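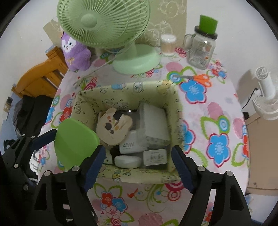 The catch-all box on my craft table, open

Catch-all box: sort it or leave it?
Posted by trarnberg_tess, October 3, 2024

So this box was supposed to be for chargers. I cleared the table back in August and felt great for maybe a week. Now it's got the bear, a 45W carton, a big crinkly plastic package leaning up the side, and I couldn't tell you what half the small stuff is without digging. I love the doodle print and don't want to hide it in a closet. Do I put dividers in, or get a second box?

Replies

dorkside_dan
Second box. Dividers in a fabric box just flop over. I've bought them twice and they both ended up in the garage.

Parveen Mridha
Disagree with Dan! Cut up a cereal box, fold it into an L and wedge it in the corner. Mine has held since last winter (ugly, but who's looking down there?). And toss the empty cartons, Tess. You will never return that charger.

trarnberg_tess
I might return it!!

Parveen Mridha
You won't.

Nithin Rajan
I keep cartons for 2 years, then they go. Had to send a adapter back once and they wanted the original box. My question is the papers. Are those going to live in there too?

trarnberg_tess
They're instructions mostly. They stand up okay at an angle, so I sort of stopped seeing them. The rest of the table, bunny included.

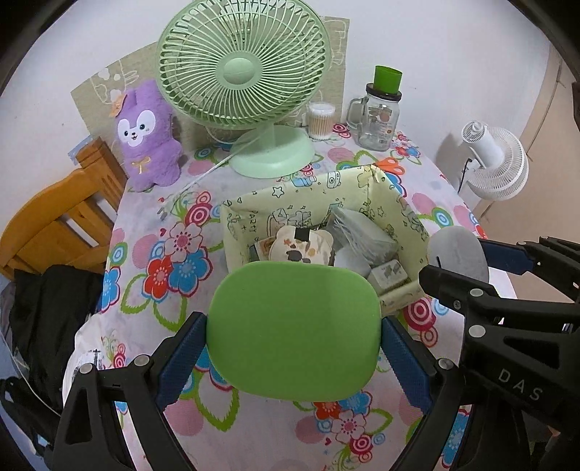

Re: the rest of the table

coduver_kim
OK the purple rabbit with the flower clip is staying, I don't care what else goes. Two fans though? I'd give up the green one and get that whole back section free.

trarnberg_tess
No way, the green one is the good one. The little white one only clips on the side, it's not taking any room.

dorkside_dan
Put the swabs in the bathroom and you've got your spot for a second box. Still voting second box.

Nithin Rajan
Papers in a folder first, then see if you even need one.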